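4.2 Whole-body control near porcelain

Stetel, our planner, treats the bowl as a surface to be pressed on and everything else in the bathroom as a surface to be left alone. The second half took us most of August. 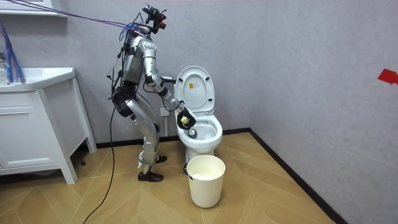 How often does the planner replan? Every 200 ms, or sooner if the wrist force estimate leaves its band.

Isah's first cost function prized balance so highly that the robot preferred standing still, a defensible view of toilet cleaning – though hard to publish. Osagie lowered the weight by a factor of 4.

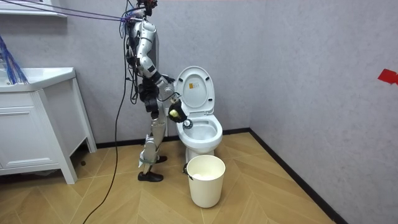 Figure 4. Reaching towards the bowl under the Stetel controller.

With the new weight, 29 of the 1,723 logged plans were rejected for knee torque, mostly in deep crouches.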